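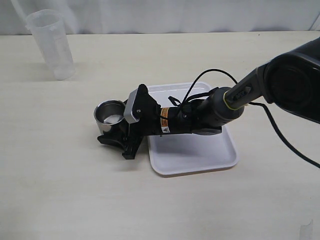
Chapter 2
Measuring and Cooking Grains

Before you start: read the whole recipe. Then read it again. Most kitchen mistakes happen at the measuring stage, long before any heat.

Key words: volume, weight, absorption, ratio, simmer.

Long-grain rice, the basic ratio. 1 part rice, 2 parts water, by volume. Same cup for both. Brown rice wants more water and more time, see the table at teh end of the chapter.

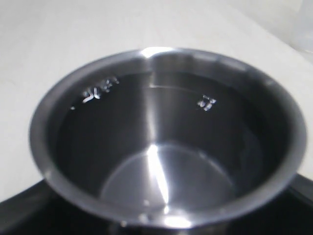
Rinse first. Cold water, swirl, drain, repeat until it runs mostly clear. Salt goes in with the water. 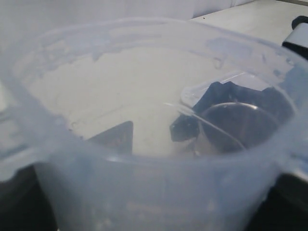
Fig. 2.1 Plastic container, seen from above.

Dry cups and liquid cups are not the same tool. Level a dry cup with a knife. Read a liquid one at eye level, on a flat surface.
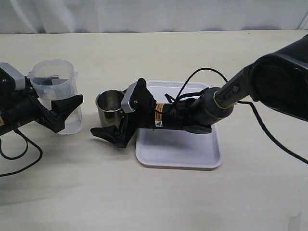
Resting matters too. Lid on, heat off, ten minutes, no peeking. Then fluff with a fork and serve, or cool it quick and refridgerate.

Turn to Activity 2A.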